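4.2 Cutlery attrition in shared kitchens

Teaspoons leave shared kitchens faster than any other utensil, and our four sites did nothing to embarrass that rule. Of the 37 teaspoons issued to the Skovport office in February, 13 remained at the final audit, one of them in a plant pot. Trokitz kept 20, a result we would find more impressive had the staff not been bringing in spoons from home and, in at least one case, from a hospital.

Tablespoons fared better. They are too big to stir a mug with comfortably and too big to forget in a coat pocket, though Edet did lose 10. Forks were stable everywhere — people seem to regard a fork as a commitment.

Respondents were asked where they believed the missing items had gone. The most common answer was "the other floor." Gondville has one floor. We coded these replies as sincere.

Marking the handles made no measurable difference to losses, but it did make the returns easier to sort. Stamped characters wear down with washing, and by the later audits we were reading several of them by tilting the handle toward a window and guessing. Where two readers disagreed, the item was recorded as unmarked (Figure 3).

Figure 3. Stainless steel spoon on a striped tablecloth, with worn marks and faint engraved characters near the end of the handle.

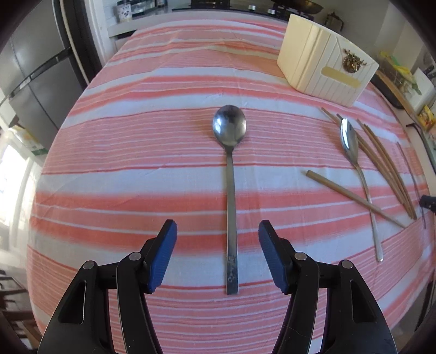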